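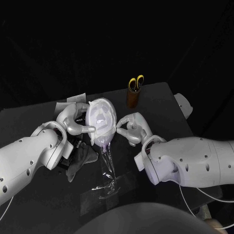
Vindville Players, Props and Masks
Workbench check before the December show
Checked by: Cosmin Stoica
Seconded by: Lucian Neagu

1. Mask shells
Eye recesses smooth, no burrs: OK. Lovely clean moulding on this lot!
Nose and mouth area free of cracks: OK on 12, one set aside out of the 13 (hairline at the chin, Lucian will have a go at filing it).
Test fit with glasses on: TO DO

2. Plastic bags and film
Bags off before anyone tries a mask on: OK, and please keep it that way, especially when the juniors are in.
Offcuts of film picked up off the floor: OK
Soft plastics tub emptied: NO, full to the brim again

3. Scissors
Stored blades down in the cup: OK, brilliant, every single time I looked
Handles tight: OK
Blunt pair replaced: OK, the new ones are a joy to use

4. Bench top
Cloths shaken out and folded at pack-up: NO, found two scrunched up behind the Pavau paint rack
Small boxes labelled: OK
Paperwork kept clear of glue: OK

5. Paint and glue
Lids on: OK
Window open at least 10 minutes before spraying: OK
Primer left 72 hours before the colour coat: OK, and the finish is gorgeous, come and have a look

6. Exits and first aid
Path to side door clear: OK
Plasters: 5 left, more on order

Recheck: after the dress rehearsal, items 1, 2 and 4 only.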